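How to bring a picking arm into a returns room without losing the people who work there

Posted August 1, 2020 by Arif Gamage

We handle customer returns for Stestora and a few smaller shops. Everything comes back mixed: toys, kitchen things, garden tools, drinks that were sent by mistake. Until March the whole lot was sorted by hand. Now an arm does part of the picking and the sorters do more of the checking. These are the steps we followed, with the ones we got wrong put right. They should suit any small site taking on its first arm.

1. Write down the job as it is done now

Spend two full shifts at the sorting bench before you talk to a supplier. Note what each person picks up, where they put it and what they decide on the way. Our job sheet said "empty bin, scan, place on shelf". Rohani Chong, our longest-serving sorter, was also smelling for leaks, feeling for cracks and pulling out things that had been used and sent back as new. None of that was on the sheet, and the first quote from Vunditz left it out.

2. Tell people early what will change

Hold the meeting before the order is signed. Say which tasks will move to the arm, which will stay, and what happens to hours and pay. If you don't know yet, say so and give a date when you will. We told staff after the order had gone in and spent weeks repairing that.

Put the answers on paper and pin them up by the lockers. People on late shift won't hear what was said in the morning.

3. Choose what the arm will pick

Start with a single bin of mixed goods and a limited list of items. Go through the list with the sorters and mark each item:

Arm: dry, holds its shape, can be dropped a short way without harm.
Hand: glass, anything that may leak, loose fabric, bags with handles.
Try later: soft or bunched items, thin flat items, clear plastic.

Our first list had 200 items on it. Clear plastic went to "try later" in the first week and is still there.

4. Fix the bin in place

Clamp the bin to its support and tape its position on the table. If the bin shifts, the picks shift with it. Whoever opens up in the morning checks the clamp and tape before the power goes on, and signs the sheet.

Fill the bin loosely. Don't press goods down to fit more in. Things resting on top of each other are fine for practice, and you will want plenty of that before real stock goes through.

5. Agree who may stop it

Everyone in the room may stop the arm, with no form to fill in and no need to ask. Only trained people may restart it. Train at least one restarter per shift and one spare. With us that was Rohani and Amra Kneževič, and later Kylie Katene on lates.

Keep hands out of the bin until the arm is stopped and the light has changed. Teach this on day one and again at the end of the first month.

6. Run short sessions first

Run the arm beside the old method for at least a month. Log every missed pick with the item and what was lying next to it. The sorters should keep the log, in their own words. "Can under grapes, gave up" is more use than a code.

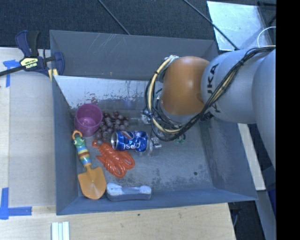

Clémence Carré wrote in to say that her site, Lecomte, had skipped the log and regretted it. The sorters there were clearing the same jams every shift and the engineers only heard of it when somebody complained about her back. She would also put the log before the training, so that people have something of their own to bring to it.

I have left the order alone, but it is a fair point and the log sheet can be started in step 1.

7. Set the pace from the bench

The arm can feed items faster than people can check them. Set the speed by the checking bench. We ran at 380 items a shift to begin with and moved up when the checkers asked us to. The supplier's sheet gave 3000 a day for a full line, and we put it in a drawer.

8. Rotate the jobs

Watching an arm is tiring in a different way from lifting. Change over every 2 hours between the arm, the checking bench and packing. Don't leave one person on the arm because they happen to be good with it.

9. Review hours and grades

After three months, look again at what people do. Our sorters now judge condition, keep records and restart the equipment, and the old grade covered none of it. The new grade was agreed in July. One post at Nevitz, our second building, was not filled when its holder retired, and staff were told that in writing too.

The job sheet, the item list and the stop rules are kept in the blue folder by the bench. Update them whenever an item changes column.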